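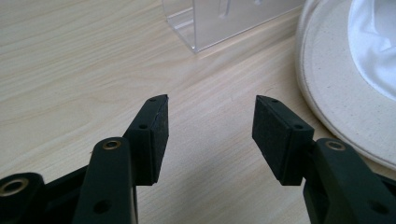

Lapointe présente Edwood, sa nouvelle table en bois clair

Plenden, octobre — L'atelier Lapointe lance Edwood, une table familiale au ton beige pâle, dont le fil du bois dessine de fines lignes ondulées sur le plateau. C'est ce veinage qui a donné envie à toute l'équipe de se mettre au travail !

« Nous voulions que l'on voie le bois avant de voir le meuble, explique Jade Bouchard, fondatrice de l'atelier. Chaque plateau est différent, et le moment où l'on découvre le dessin du fil reste mon préféré. »

Edwood existe en 2 longueurs et accueille quatre convives dans sa version courte. Le piètement se monte à la maison avec la clé fournie. Pour l'entretien courant, un chiffon doux à peine humide suffit ; l'atelier déconseille les éponges abrasives et les produits à base de solvant.

La première série compte 1 000 tables, toutes assemblées à Plenden. Abena Annan, responsable de la fabrication, a suivi le projet dès les premiers essais de ponçage : « On passe la main dessus, on s'arrête, on recommence — c'est bon signe. »

La table sera visible au magasin Rekthorpe, où l'équipe de l'atelier répondra aux questions des visiteurs chaque après-midi, de 14 h à 18 h, pendant tout le mois d'octobre. Les commandes sont prises sur place.

Contact presse : Jade Bouchard, atelier Lapointe, Plenden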